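Clorkwood Stone Sealer S-11

Penetrating sealer for marble, limestone and other porous natural stone. Interior use only.

Product code: 2091-C
Maker: Clorkwood
Sold in: 2-liter can, case of 11 cans
Finish: no sheen, no color change on honed stone

S-11 is a water-based sealer that soaks into the pores and slows the uptake of oil, wine and coffee. It does not form a film and will not stop etching. Acids such as lemon juice or vinegar will still dull polished marble, sealed or unsealed.

Application

Clean the stone with a neutral cleaner and let it dry overnight. Apply a thin, even coat with a lint-free pad, working in sections small enough to reach without leaning on the wet area. Wipe off all residue before it turns tacky. Dense stone takes one coat – softer limestone may need a second. Mask adjoining wood floors.

Test every stone first. Dark marble with pale veining can take up sealer unevenly, and a test patch should cross at least one vein.

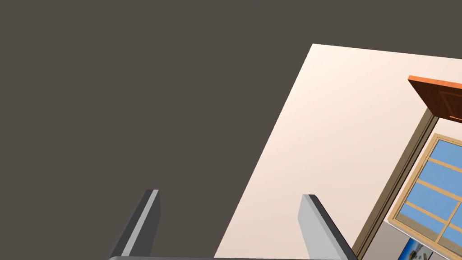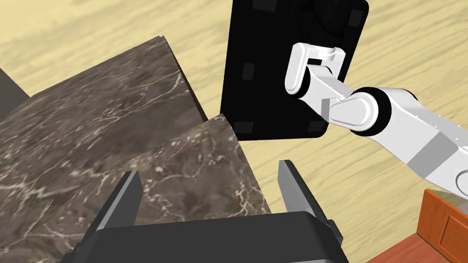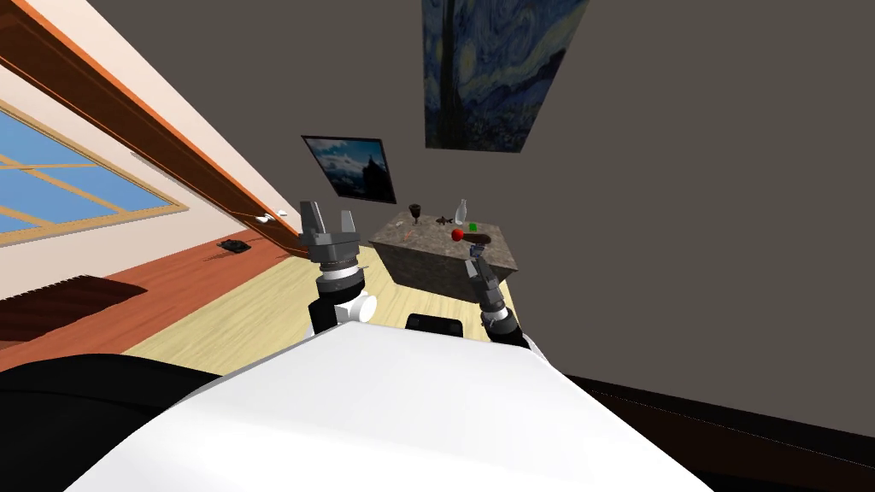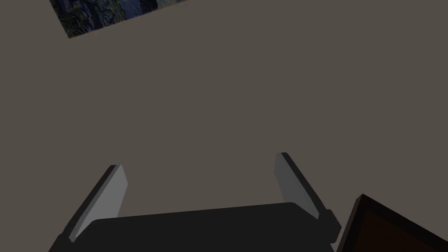 Storage and shelf life

Keep the can closed and upright, above freezing. Thickened or cloudy sealer must be discarded. Do not thin with water or solvent.

Compatibility

S-11 can be applied over old Pundico sealer once any surface wax has been stripped. It does not bond to Uysal topcoats. For outdoor paving, see Flostov Exterior, listed separately.

Orders

Cans ship singly or by the case. The safety data sheet is form 287, sent on request. Technical questions go to Songül Yurt at the trade desk – please state the stone type and the present finish. The new can label starts in November; the contents are unchanged.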